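Open day at the Goodall building, Pekby

Posted March 24, 2025

I missed the first bus, so by the time I got up the hill the parking lot was full and the coffee line was already out the door. Didn't matter. I have wanted to get inside the Goodall building ever since I started sewing, and for one day they had every floor open, stairs and all, with the people who work there standing around happy to be interrupted.

If you don't know it, Goodall was a shirt and lining mill for most of its life, and it's now split between a weaving shop, a dye room, a screen printer and a long upper floor of teaching studios. You get a paper map at the door. I'd ignore the map and start at the bottom, where the noise is.

The weaving shop runs two old narrow looms that make ribbon and twill tape, and they had the bigger of the two going when I walked in. You feel it in your shoes first. The weaver on duty had her hand resting on the beam the whole time she talked to us, and twice she stopped in the middle of a sentence, reached over and fixed a thread I couldn't even see. She let us handle the finished tape. It's stiff off the loom and goes soft after one wash, which I knew in theory and had never felt side by side. I bought 13 yards of the herringbone. I have no project for it.

Rida, the dye room, is across the courtyard. Go early, because it gets steamy and they only let in a few people at a time (I waited through two groups). They were doing madder and iron that morning, and the rinse sinks were something to see, with every shade from brick to a brown that was nearly purple. The sample books are the real treasure, though. They go back years, every page with a snip of cloth, the recipe, and a remark in pencil. "Too orange." "Nice on linen, awful on wool." "Do not repeat!!" I could have stayed all day with those, and I did stay long enough that somebody kindly asked whether I was lost.

Upstairs it's quieter. The studios are mostly used for evening classes in draping, pleating and pattern cutting, and on the open day you could wander through and look at what was out on the desks. I'm a flat-pattern person. I like paper and a ruler, and draping has always looked to me like something you have to be born knowing. One of the teachers talked me through how to think about a fold before you pin it: where the cloth wants to fall, where you're going to ask it to do something else, and how much you can get away with before it starts to look tired. She also said to practice with two fabrics of different weights at once, which would never have crossed my mind.
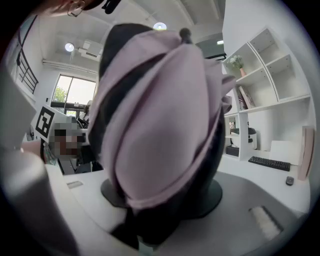
Pink over black in the upstairs studio, gathered in like petals

I tried a few folds of my own in plain muslin and they were terrible, and I had a great time. Muslin forgives a lot. Satin, I was told, forgives nothing, and you should steam it from the back and keep your fingers off it while it cools.

Lunch was soup and rye bread in the old packing room, good soup too, and then I went down to Drukach, the screen printer, and that's where most of my afternoon went. They have 300 screens on racks along the back wall, all the way up to the ceiling, with a rolling ladder. They'll pull one out for you if you ask. A lot of them are old garment prints: crests, numbers, fake college names, fake yacht clubs. The printer has a real soft spot for the made-up heritage style, all those arcs of little words around a date, and she gave a short talk on how it's put together. You set the big line straight across the chest so it reads from a distance, then curve the small stuff toward the collar, and you choose words that sound expensive. It hardly matters if they make sense together. After that I couldn't stop reading people's shirts. Paris Couture, Royal Luxury, Est. 1983, and then, straight across in red, Adventure Dress Shirt! I love it. What is an adventure dress shirt? I'd wear one.

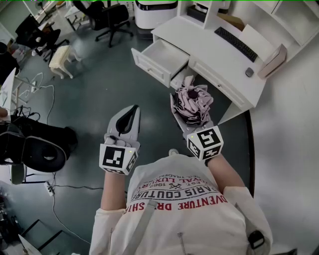
Amber Bellamy, sharing my table over the second coffee, thought the printer had been too generous, and that the old screens were better because somebody had drawn the letters by hand and had to live with each one. She pointed out that on the oldest prints the curve is never quite even, and that you can spot the place where the lettering got squeezed to fit. I went back down to check and she was right, at least on the three they pulled for me.

Practical things. Entry was free, the printing demo was not, and you need cash for the tape. The 46 bus stops at the bottom of the hill and the walk up is 300 yards, steep. There's an elevator, but it's slow and it was busy. Wear shoes you don't mind getting dye on. The remnant table opens after lunch and the wool goes first.

They're planning another one in July, with the second loom running if the parts arrive.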